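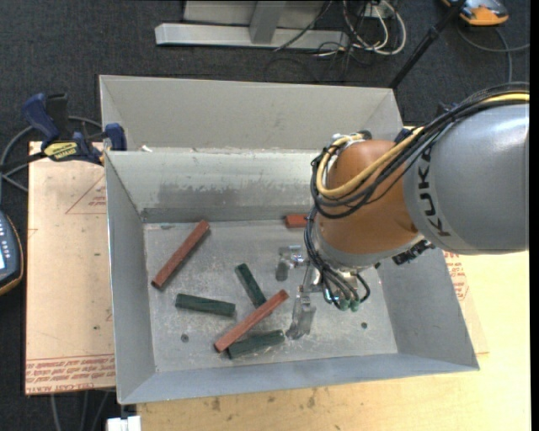 Grerow swap shelf moves into the old bakery

October 2, 2025

Good news for anyone who has been tripping over bags of stuff in the hall all summer. The Grerow swap shelf is opening again, and this time it has a proper room! I popped in yesterday on my way back from the chemist and came out with a cake tin, a bundle of knitting needles and a jigsaw I have very little hope of finishing.

If you're new round here, the shelf used to live under the stairs at the library. You left what you didn't want, you took what you did, and if it was raining you got dripped on. It closed in August when the library had its floors done, and I'll admit I thought that might be the end of it. Then the bakery on Skomell Street came free (the old Avram's, with the green door and the step everyone misses) and the landlord has let the swap have the front half until spring.

Delia Sârbu is running it, as she did before. She told me she'd been keeping boxes in her spare bedroom for weeks and her sister was coming to stay, so the move couldn't have come at a better time. "I've slept next to a fondue set since the summer," she said. "Somebody please come and take it." It was still there when I left, if you're interested. Orange, all the forks.

The rules are much as they were. You can bring up to 10 things at a time, and you don't have to bring anything to take something home. Books, toys, kitchen bits, wool, garden tools and small lamps are all welcome. No mattresses, no paint, no car seats, and no more videos, please, Delia was quite firm about the videos. Clothes are a maybe. She wants to see how the rail holds up first, as it came out of a shop that was closing and leans a bit.

What I like best is that the old bread racks are still up. Paperbacks sit on them beautifully, and the lower ones are just the right height for children to rummage in, which they were doing, loudly, when I got there. The smell hasn't quite gone either. I stood in the corner by the cookbooks and got properly hungry.

There's a mending table too, which is new. You can sit down with a button or a wobbly hem and somebody will show you what to do, and there's a sewing machine you can borrow so long as you use it there. I asked whether they'd take on a toaster and got a very polite no. Anything with a plug has to be checked before it goes on the shelves, so leave it by the till with a note saying what it is and whether it works.

Opening hours are 10 till 4 on weekdays to begin with, and Delia is hoping to add an evening once the heating is sorted. It's free to come in. There is a jar by the door for the electric, and a pound or two would be kind, but you won't be chased down the street.

The number 8 bus stops right across the road, and you can park behind the chapel for 20 minutes without paying. Mind the step. If you've got a spare bookcase, or a rug that would cover the worn bit by the counter, Delia would love to hear from you, so put your head round the door or leave a note in the letterbox.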